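**Raline** is a home-built kitchen robot and the simulated kitchen in which it is programmed and tested. It was started in a shared workshop in Dancombe by Pirmin Rüegg and Jasmina Yordanov, who wanted an arm that could tidy a counter after cooking. The project is best known among hobby builders for its simulator, a wonderfully cluttered little world where groceries and cleaning supplies sit side by side and the arm gets to practice on all of them.

## Design

The physical arm is built from aluminum tube and printed joints, and ends in a two-fingered gripper. Rüegg drew the first version of the fingers on the back of a parts list, and the workshop still has the sheet. The motors are driven by a controller board called Vinon, designed by Balthasar Holzer, which went through several revisions before it stopped resetting under load. The parts for the current arm cost 958 euros, not counting the wood for the stand.

## Simulator

Work on the simulated kitchen began in November, when the arm was in pieces waiting for new bearings. Yordanov built the room, and Chidubem Ekwueme wrote the grasping code. The items were picked for their variety of shapes: a round cabbage is a very different problem from a spray bottle, and a roll of paper towels is different again!

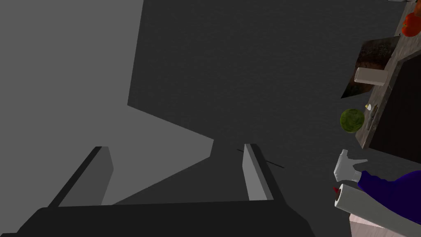

*The gripper in the Raline simulator, fingers open, with the counter and cleaning items to the right.*

The view from behind the gripper is the one most builders use, as it makes the spread of the fingers easy to judge. Shadows are switched on by default. Ekwueme argued for them early, and they have proved a great help in tuning the vision code, which used to mistake sharp patches of light on the floor for objects.

A standard test consists of 56 pick attempts with the items shuffled between rounds. The longest unattended session so far covered 1,345 attempts and finished on 11th December.

## Variants

Vasilis Radonjić maintains a smaller version named Grgić, which runs on older laptops and leaves out the textured surfaces. It shares its grasping code with the main project and loads the same item files, 131 in all. Radonjić has also added a slow-motion mode, a delight to watch when a finger catches the rim of a bowl.

## See also

- Vinon (controller board)
- Two-finger grippers
- Dancombe shared workshop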